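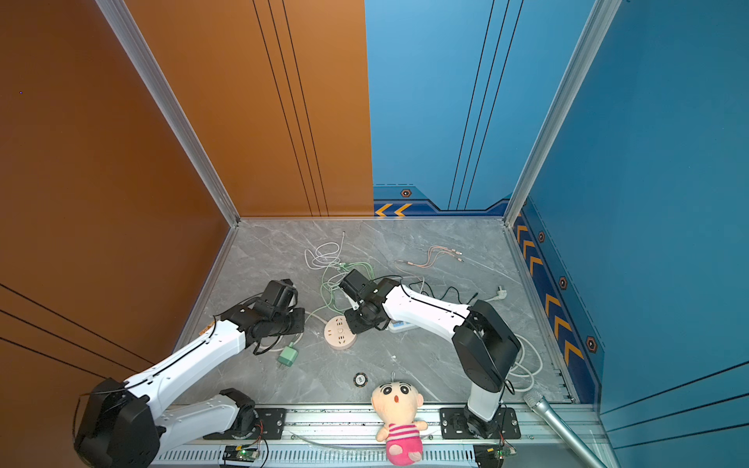
Parsa Regional Stage Forum
Youth and Education Programs
Thread: Proposed change to the winter youth residency at Kamton

kamton_education
Posted September 19, 2019

The education office at Kamton Playhouse invites comment from partner schools and families on a proposed change to the winter residency. In past years the residency has placed two teaching artists in each partner school for a full term, ending with a short performance for parents. Under the proposal, students would instead travel to the playhouse for five longer sessions beginning in January, and the final performance would be given on the main stage.

The program would remain open to students in grades three through eight. Enrollment would be limited to 30 students per session group. Partner schools would continue to select their own participants, and the office would continue to supply scripts and rehearsal materials without charge.

Comments received in this thread will be read by the education staff before the schedule is set.

drerkesano_arts
Thank you for posting the proposal. Our school has taken part in the residency since it was first offered in Drerkesano, and we are grateful for it. We do have concerns. The present arrangement works for us in large part because the artists come to the students. Many of our families do not have a car free in the afternoon, and the district does not run a late bus.

Does the proposal include transportation? If it does not, I expect that the students who now benefit most will be the first to drop out.

kamton_education
Transportation is under review. The office has set aside $1,470 toward bus costs for the season, to be divided among the partner schools according to distance. We recognize that this will not cover every trip.

stagemanager_sc
I write as a parent and as a former stage manager, and I support the change. Children who rehearse only in a cafeteria learn to speak to a cafeteria. My older child took part two winters ago and did very well in the classroom sessions, then could not be heard past the second row when the group visited a real theater in Sitavcombe for a shared showcase. Time on an actual stage, with wings and a proper lighting plot, teaches things that a classroom cannot.

I would add that a main stage performance gives older students a reason to stay with the program. Interest at our school falls sharply after sixth grade.

drerkesano_arts
I do not dispute the value of stage time. My objection is to the idea that it should replace the classroom work. The residency was designed to reach students who would never sign up for a theater program, and it reaches them by arriving during the school day. Once there is a permission slip, a bus and a late pickup, it becomes a program for students who are already interested. 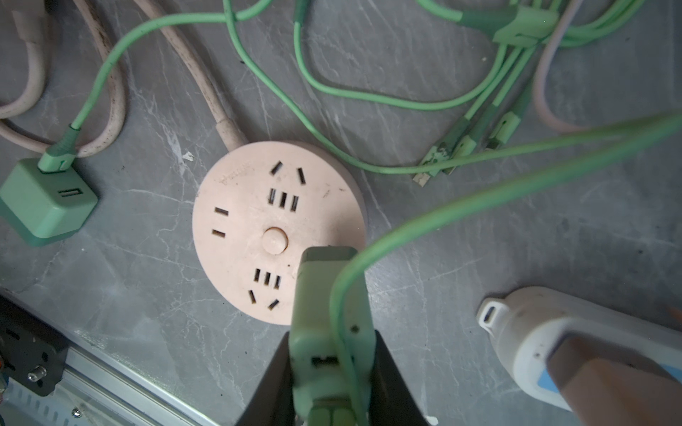

I would ask the office to consider a mixed schedule — three sessions at the school and two at the playhouse, with the performance counted as one of the two. The travel money would go further, and classroom teachers could still observe the early sessions, as they do now.

rowfseat12
The mixed schedule sounds reasonable on paper, but I believe it would weaken both halves. Two visits are hardly enough to learn where to stand. If the performance is one of them, the students would have a single rehearsal on the stage before an audience arrives. As a director of school productions I would not accept that for my own cast, and I would not ask it of fourth graders.

drerkesano_arts
With respect, these are fourth graders presenting short scenes to their parents. A single rehearsal on the stage is more than they receive at present, and no family has complained to us about the standard.

stagemanager_sc
Could the younger and older grades be handled separately? Grades three through five might keep the in-school residency as it stands, and grades six through eight might move to the playhouse. Older students are better able to manage the travel and would gain more from the technical side.

rowfseat12
I could support that. It would also solve the problem of scripts, which at present have to suit an eight-year-old and a fourteen-year-old in the same season.

kamton_education
The suggestion of dividing the program by grade has been noted and will be placed before the education staff together with the mixed schedule. Dividing the program would require additional teaching artist hours, and the office will need to confirm that these are available before giving any answer.

Partner schools that have not yet returned the enrollment form are asked to do so using the present grade ranges. The form does not commit a school to either arrangement.

drerkesano_arts
Our form will be returned this week. Please confirm whether schools with more than one campus should submit a separate form for each.

kamton_education
One form per campus, please. The principal's signature is required on each.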